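Section 4: Opening the Miniature Harbor for the Day

This section covers the morning start of the Grimisley miniature harbor, from unlocking the control cabinet to letting the first guests onto the walkway. It applies to the standard park layout with the Ondis show controller. If your site still runs the older timer box, use Section 9 instead.

Allow 45 minutes for a full start. Do not shorten the walkway check to make up time.

Before you begin

You will need the cabinet key, the day sheet, a pair of soft-soled shoes, the long-handled skimmer and a radio set to channel 2. Only staff who have signed the display access list may step over the low fence. The list is kept in the cabinet door pocket.

CAUTION: The harbor basin is shallow but the liner is slippery. Never step into the basin while the pumps are running.

4.1 Turning on the controller

1. Unlock the cabinet and check that the main switch is in the OFF position.
2. Look at the floor of the cabinet. If there is any water, stop and call maintenance.
3. Turn the main switch to ON. The Ondis panel takes two minutes to load.
4. When the home page appears, enter your staff number and press OK.
5. Choose DAY START. Do not choose DEMO. Demo mode runs every ride and boat at full speed with no pauses, and it wears out the drive belts.
6. Confirm that all 16 zones are listed. A zone shown in gray is switched off at the local box. A zone shown in red has a fault.

Note: If a single zone is red, you can open the rest of the display. Write the zone number on the day sheet and set that zone to HOLD. If more than one zone is red, keep the display closed and call the duty supervisor.

4.2 Filling and starting the basin

1. Read the level mark on the inside wall of the lock gate. The water should sit between the two white lines.
2. If the level is low, open the fill valve a quarter turn. The basin holds 2,000 gallons and the valve is slow, so stay nearby and watch the mark.
3. Skim leaves and wrappers from the surface, working from the lighthouse end toward the lock.
4. Close the fill valve before starting the pumps.
5. On the panel, select BASIN, then PUMP 1. Wait until the reading is steady before you select PUMP 2.
6. Release the ferries one at a time. Leave a full lap between the first and the second.

CAUTION: Do not push a stalled ferry by hand. The guide pin under the hull bends easily. Stop the pumps, lift the boat straight up and set it back over the track.

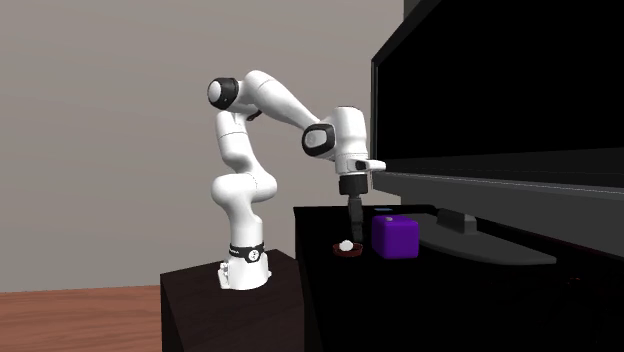 4.3 Checking the buildings

The harbor street has 76 buildings. Most are glued to their base plates, but the ones along the quay lift off so that staff can reach the lights underneath. Check them all each morning, starting at the fish market.

1. Walk the service path in the direction of the arrows.
2. Press down lightly on each quay building with a flat hand. It should not rock. If it does, lift it, clear any grit from the plate and set it back.
3. Look for missing bricks at guest height along the fence. Put any loose bricks you find in the parts bag with a note of where they came from.
4. Stand the figures back up in the market square. The seated figures on the cafe terrace are fixed and should not be moved.
5. Check that the crane hook hangs clear of the warehouse roof.

Replacement bricks are stored by color in the Thibodeau drawers in the model shop. Take only what you need and mark it on the drawer card. For repairs bigger than your hand, leave the damage as it is and ask for Francine Lemieux in the model shop. She keeps the building plans, and a repair made without them often has to be taken apart again.

4.4 Train and sound test

1. Select RAIL on the panel, then SLOW LAP.
2. Watch the train through the tunnel and over the swing bridge. The bridge must be fully closed before the signal turns green.
3. If the train stops on the bridge, press RAIL HOLD and move it to the station by hand.
4. Select SOUND, then TEST. You should hear the foghorn, the gulls and the market bell in that order.
5. Set the volume to 72 at the panel. Use a lower setting on days when the theater next door has an outdoor show. The show times are posted by the Trultport gate.

Note: The foghorn button on the guest rail has a delay built in. It will not sound again right away, and a guest may report it as broken. Wait and press it again before you log a fault.

4.5 Walkway check and opening

1. Walk the full guest path from the Trultport gate to the exit by the gift stand.
2. Check the handrail, the step edges and both stroller ramps.
3. Test each push button along the rail. Wipe them down as you go.
4. Make sure the low fence is latched at both staff openings.
5. Return to the cabinet and change the panel from DAY START to OPEN.
6. Lock the cabinet. Keep the key on you and never leave it in the door.
7. Radio the gate with the words "Harbor is clear." The gate host will remove the chain at 10:00 a.m.
8. Sign the day sheet and hang it on the hook inside the host booth.

CAUTION: If it starts to rain after opening, guests may stay on the walkway, but the train must be put on RAIL HOLD. For lightning, close the walkway and follow the weather card.

4.6 Who to call

Panel faults and red zones: Urho Ahonen, show systems
Pumps, valves and water in the cabinet: Ruba Aoun, maintenance
Model damage: Francine Lemieux, model shop
Guest injury or a lost child: the duty supervisor, channel 1

Closing steps are in Section 5. Winter draining of the basin, done before the first hard frost and reversed in April, is in Section 8.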